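Tredholm Tools: Frequently Asked Questions

Filed under: Perception / Cloth handling / Help

These answers are for people who already installed Tredholm and want to use it for folding and flattening tasks. They were last checked for the September release. If your question is missing, please write to Đạt Mai.

What does the software do with a recording?

It reads the video and the gripper opening of both hands, puts them on one clock, and estimates the path of each hand. After this it cuts the session into short episodes. You can correct the cuts by hand in the viewer, and for cloth we recommend that you do so.

Why are my two hands not aligned in time?

Mostly the clocks were not set before the session. Run the sync command first, then start both sides. A small difference can be repaired later, up to 400 milliseconds. With a larger one the tool stops and gives an error — we prefer this to a silent mistake.
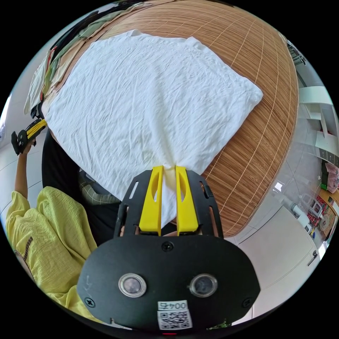 The second common cause is a session that was paused on one side only. In that case the log shows one file shorter than the other, and you should split the session at the pause.

Does the tracker work on a patterned surface?

Yes, but a surface with fine parallel lines can confuse it, as many small parts look the same. The tracker then slides along the lines by one or more steps. Set the matching mode to "wide", so that it also uses furniture, windows and other things far from the hands.

How does the planner choose a grasp point on white cloth?

It looks for corners first, then for folds that stand up from the surface. On white cloth the creases give weak contrast, so the score is often low. You may lower the threshold, but please look at the first 12 results yourself before you trust the rest.

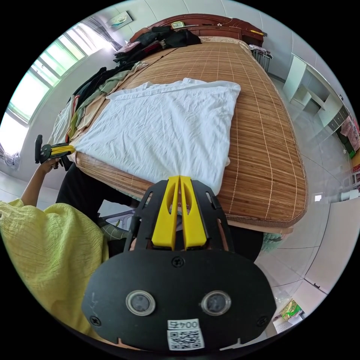

White cloth on a woven mat, with the second gripper at its left corner.

How many episodes do I need?

For one kind of cloth, 100 good episodes are enough to see if the policy is learning. For a policy that accepts different sizes we used roughly 1,000.

Can I export to Pretis?

Yes, from the File menu. The hand names are changed to "a" and "b" in the export. Đạt Lã maintains this part and answers questions about it.

Related
Installing Tredholm on a shared computer
Reading the sync log
Magagula viewer: keyboard shortcuts
Moving old projects from Wasum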